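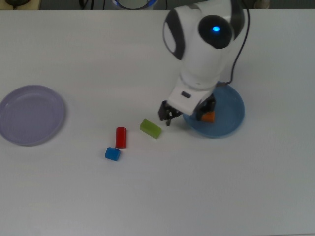 Sorting small parts goes better when every piece has a home before you pick up the first one. We took this from a sorting study at Okska, where Liya Feyisa and Kalkidan Gebru compared two sets of instructions for a robot arm over 136 runs. The job is small enough to copy on a workbench: one blue dish, one lavender plate, and a few blocks between them, with the orange cube at the blue dish and the lavender plate still bare. When the arm was told both destinations at the start, it dropped 13 pieces. When it was told one piece at a time, it dropped 30.

For screws and fittings, set out the dishes first and decide what goes in each.

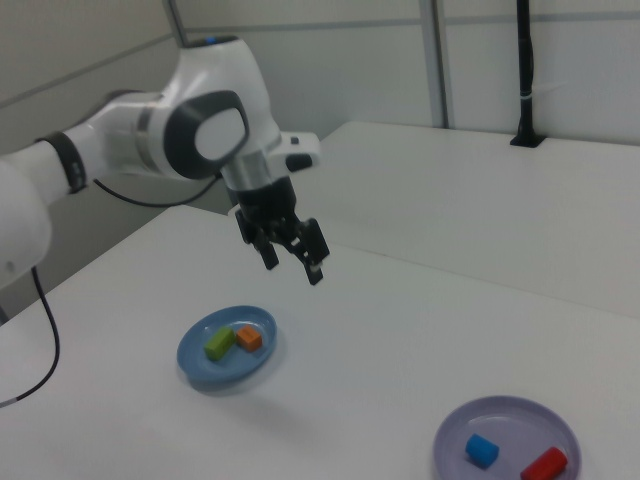 Two groups are easier to keep straight than five. Gebru's rule was to split by one feature only and leave a clear gap between dishes. Green and orange share the light-blue plate, blue and red share the purple one, and the open fingers have room between the plates. Do a second split later if you need it, one dish at a time.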